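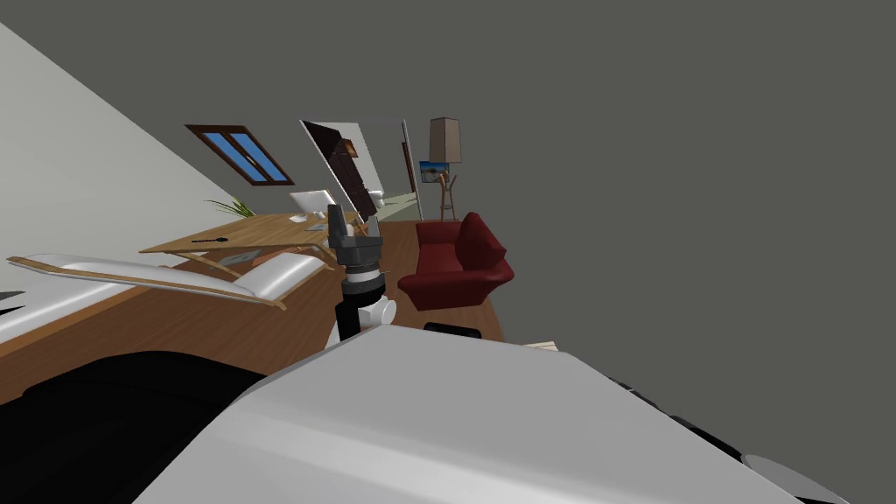
Vol. 2, No. 2

Call for Contributors: The Rastari Index of Story Conventions

The Rastari Index is a reference work on the recurring gestures, situations and plot devices found in film, television, comics, games and popular fiction. It is published by the Roniria Center for Popular Narrative in Danham and is free to read. The Index now holds 226 entries. The editors invite applications from writers, students and general readers who wish to contribute to the next section, which concerns farewells.

Scope of the section

Entries will cover the ways in which characters take leave of one another: the speech at the train station, the letter found after a departure, the goodbye that is interrupted and never finished, the character who leaves before anyone wakes. Both serious and comic uses are of interest. Contributors may propose an entry of their own or ask to be assigned one from the working list.

Each entry consists of a definition, a short discussion of how the convention is used, and a set of examples arranged by medium. The definition should not exceed 200 words. Examples must name the work and, where it applies, the episode, chapter or issue. Examples drawn from memory alone will be returned for checking. Major plot turns are to be marked so that readers may skip them.

Who may apply

Applicants must be 18 or older and able to write clear, plain English. No degree is required. Knowledge of works originally published in languages other than English is welcome, and applicants with such knowledge should say so. Previous contributors to the Index may apply again - they need not send a new writing sample.

Terms

Contributors are asked to complete two entries during the term of the project, which begins in April. Work is done remotely and on the contributor's own schedule, subject to the deadlines set by the section editor. A fixed fee is paid for each accepted entry. Contributors are credited by name or, if they prefer, by pen name. The Center holds the right to edit entries for length, accuracy and style, and contributors will be shown the edited text before it is published.
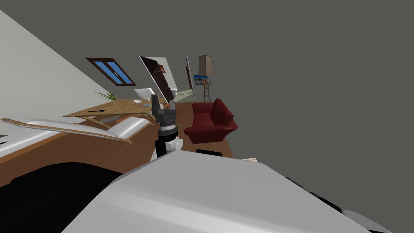
Robot arm and gripper, simulated view.

How to apply

Applications should include a letter of interest, a writing sample on any work of popular fiction, and the titles of up to two conventions the applicant would like to cover. The sample may be published or unpublished, but must be the applicant's own work. Fan writing is accepted on the same footing as academic writing.

Applications should be addressed to Hajar Soliman, Section Editor, and submitted through the contributor page of the Index. The closing date is 12/12/23. Late applications will be held for the following section. Applicants will be notified of the outcome in writing.

Persons who need the application materials in large print may request them from the Slaoui Reading Room, Roniria Center, Danham.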